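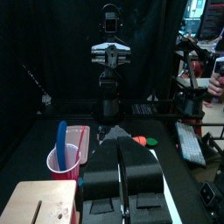 Working alongside the arms: your questions

Print this page | E-mail this page

Last updated 13/01/2020

I've been on the kitchen bench at Homavora since before the arms came in, so I get asked about them a lot, mostly by new starters and mostly at the kettle. I've written my answers down so I can drink my tea while it's warm (fat chance).

Are they here to take my job?

I asked that too, on day one, quite loudly. My job has changed more than I expected and I've still got it. I used to pack sample kits by hand all shift. Now I spend most of my time setting out tables, running the arms through a task and writing up what went wrong. The packing line at Fenoritz did lose two evening posts when they automated, and I'm not going to pretend otherwise. Those people were offered retraining and one of them took it.

Why are we using toy food?

Real carrots roll, go soft and get eaten by the afternoon shift. The toy ones are the same every time, so if the arm misses on Monday's settings and gets it on the new ones, you know it's the settings. Please don't take them home for the kids, we've had to reorder once already!

What does a table look like when it's ready?

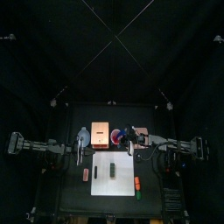

Both arms over the table, with the cutting board at the front and the carrot beside it.

Board at the front, containers in a row behind it, and nothing dangling over the edge. Check it against the sheet for your task. Layouts do change, so don't go from memory, even if you've done it 90 times and could do it asleep.

Do I need to know how to program?

No. I don't, and I've been all right. You'll learn the start-up checks, how to reset a task and how to fill in the log. The Triken course takes 3 mornings and the next one is in March. It's a bit dry in the middle but the practical bit is great fun.

Will I be paid more?

If you've finished the course and been signed off, yes, you go up a grade. If you're only covering, no, and I think that's unfair and I've said so. It's been raised again and I'll update this page if anything shifts.

Is my speed being watched?

The log is there for the task and the arms. We had 441 entries last quarter, and the names came off before anyone upstairs got the report. If that ever changes you should be told first, in writing.

What if I'm worried about safety?

Stop it and shout. Hands stay out of the table area while the arms are live, full stop. You won't be told off for stopping a run, I must have stopped roughly 108 of them and I'm still here.

Can I go back to my old bench?

You can ask within your trial period. A couple of people moved over to the Lombardi contract, where it's still all hand work, and they seem happy enough. I'd miss the arms now, daft as that sounds.

Got a question I've not covered? Pop it in the box by the lockers and I'll add it next time.

Print this page | E-mail this page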